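Workshop notebook, Friday, bottles and the big clear vessel

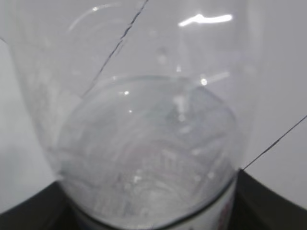 Spent most of the morning on the container shelf, which I've been promising Milagros I would do since July. The question for today was which of the clear plastic we keep for the dye baths and which goes in the recycling, and I got a lot pickier than I meant to (sorry, Jhair, your stash got smaller). The big clear vessel is staying even though the wall has those cloudy streaks and scuffs down one side. I tried toothpaste on a corner of the Perkow tub last month and it made things worse, so I'm leaving the scuffs alone! The small bottle with the ridges around its shoulder still has its label on, mostly white with a bit of red and purple printing at one end, and I want that off before it goes anywhere near a bath. Labels shed. We found that out with the Sirkmont batch and I picked paper mush out of wool for an hour.

Label soak: warm water, a squirt of dish soap, 60 minutes, then scrape with the old library card. If glue is left, rub in cooking oil and wash again. Maritza swears by baking soda mixed into the oil, so I'll do one her way and write down which is less annoying.

Also checked the fill marks on the Troltness jars with the kitchen scale. The 600 ml line is off by 17 g on the one with the chipped lid, everything else close enough for us. I put tape on the bad one. Please don't peel it off, it took me three tries to get it straight.

Still to do: find the long bottle brush (Aliki had it?), ask Roxana if she wants the spare caps, and move the vinegar down to the bottom shelf before somebody drops it on their foot. Lunch now, soak after.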